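Ticket: Shelf pick, comparing black hand and white gripper
Status: Open
Owner: Jianhua Pan
Component: Relton arm controller, end effectors

Problem
After the Tinow controller update in June, the green fruit slips during lift-off from the middle cubbies. The red apple is fine. Arnton asked whether the black hand is at fault or whether the new grip profile closes too early.

Setup
Black hand on the picking arm, white gripper on the basket arm. Red basket carried on the white gripper side for the shelf runs. Close threshold at 63, hold timeout at 12 seconds. Cameras on the head and beside the workspace.

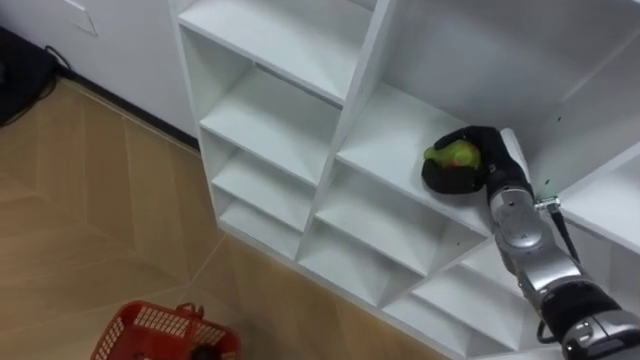
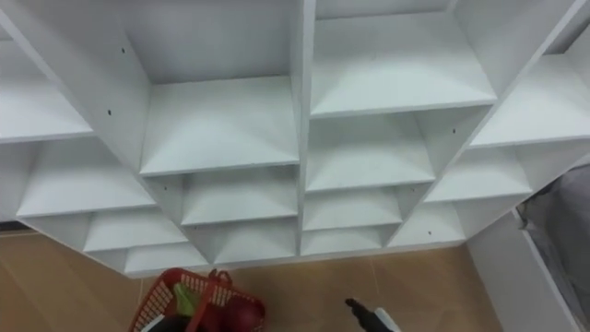

Fixed camera, next two:
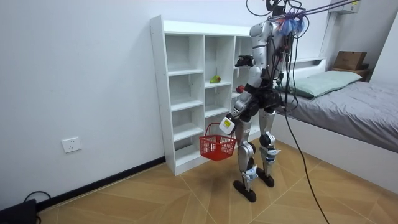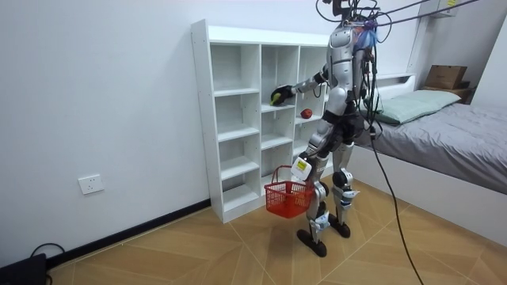 Log
Ran the old profile first. Green fruit slipped on 2 lifts, both while the wrist was still turning. Apple held every time.

Switched to the new profile with the wrist locked until the fingers report contact. No slips, but the reach is slower and the elbow comes close to the divider on the way out.

Swapped the finger cable with the spare. No change - cable ruled out.

Checked the contact signal in the controller log. It comes up before the thumb side has closed. Cai saw the same thing on the bench hand with over 1,000 cycles on it, so I don't think it is wear.

Workaround
Keep the wrist lock on and leave the threshold where it is. Do not raise the hold timeout - it only hides the early signal.

Next
Repeat with the white gripper as the picking hand, same cubbies, same fruit. Cai to send the thumb offset file. Will update when that is loaded.

Relton Support Desk | Contact | Back to top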